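Groups > Clamix Textile Reuse Circle > Minutes > July

We use cookies to remember your settings and to see which pages get read. Accept / Manage choices

Minutes of the monthly meeting, Fri 13 July, back room at Zitow

Present: eleven members, plus two visitors who came along to see what we do and were very welcome. Apologies were received from four members, three of them on vacation.

1. Minutes of the last meeting
Read and agreed, with one correction. The steam press was lent to us by Owino and not given, and it goes back at the end of the summer. The secretary is sorry for the mix-up and has written to Owino to say so.

2. Money
We have $2740 in the account after paying for the room and the new shelving. The cake table at the street fair brought in $361, which was more than last year and a lovely surprise given the rain. Warm thanks to all who baked. It was agreed to spend up to $45 on rope, labels and a decent pair of shears, the old pair having reached the point where they chew more than they cut.

3. Sorting days
There was a long and cheerful talk about the knitwear pile. Sweaters come in faster than we can wash and mend them, and the ones with worn elbows or stretched cuffs tend to sink to the bottom of the bins. One member suggested we stop trying to save every sweater whole and use the good parts instead - sleeves for draft stoppers and small bags, the backs for cushion covers. This was liked by nearly everybody. A second member asked that hand knits be kept aside and looked at by two people before anyone cuts into them, and that was agreed too.

Sorting will stay on the first and third Tuesdays. The side door sticks, so please give it a good push before deciding that it is locked.

4. Knitted bags and how we tie them
We have promised 32 bags to Tendus for their fall sale, to be filled with lavender or left empty as the buyer likes. The question was how to close them. Ribbon looks pretty but slides about on a thick rib, and buttons need a loop that takes an age to sew. Several members had tried plain white rope, wrapped around the neck and pulled snug so that the knit gathers up in folds, and the meeting came down firmly on that side. 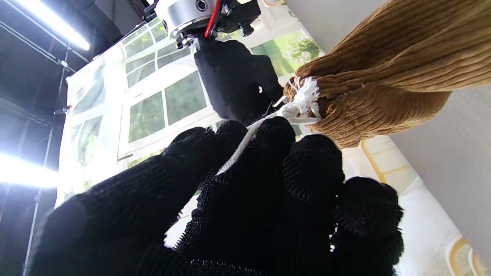 The remaining point was what to do with the rope ends. Some of us like them left frayed, so they fluff out into a little tassel against the brown, and some would sooner see them whipped with thread and trimmed. After a good deal of friendly back and forth it was agreed to leave them frayed on the ribbed bags and whip them on anything meant for small children. Samples of both will be on the table next time. If you are tying at home, please leave a good long tail - it can always be cut shorter later.

5. Any other business
The kettle is on its last legs and a member has kindly offered a spare. The blue crate of odd yarn is free to anyone who wants it, and whatever is left at the end of the month goes to the school. Would whoever took home the big tape measure please bring it back, no questions asked.

6. Next meeting
Second Friday of the month as usual, same room. Cookies to be brought by the mending table.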